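About Skososel Equipment Planning

Skososel helps schools, training kitchens and small manufacturers plan and pay for robot equipment. We do not sell robots, and we accept no commission from those who do. 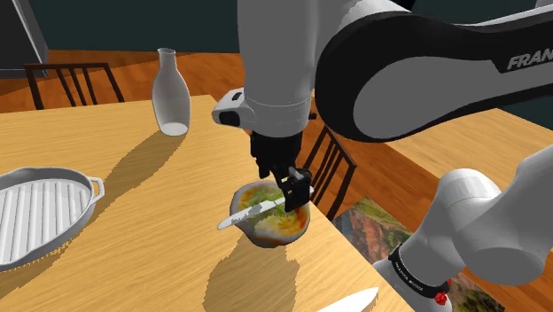
Our work begins before any quotation is requested. A client describes the tasks it has in mind, the room available and the staff who will be responsible for the equipment. We then prepare a written plan covering the arm, gripper, mounting, safety measures, software, training and yearly service. Tasks are tried first in simulation, where the reach of an arm over a table or the choice of a gripper can be studied before funds are committed.

Skososel was founded by Zyanya Ocampo, who remains its director. The firm has seven permanent staff and two offices, one in Grostance and one in Plundow. The Plundow office handles all school and college accounts.

Fees

An initial budget review is charged at $900. A full equipment plan, including simulation work and a comparison of supplier quotations, is charged at $4,000. Travel is billed separately at cost. Public schools may pay in two installments, the second falling due when the final plan is delivered.

Planning Calendar

Most of our clients set their equipment budgets in the spring. Requests received by the end of May are given priority for delivery before the following school year. Later requests are accepted as staff time permits. Clients should name one person with authority to approve changes to the plan.

Contact: Skososel, Plundow Office | © Skososel. All rights reserved. | Back to top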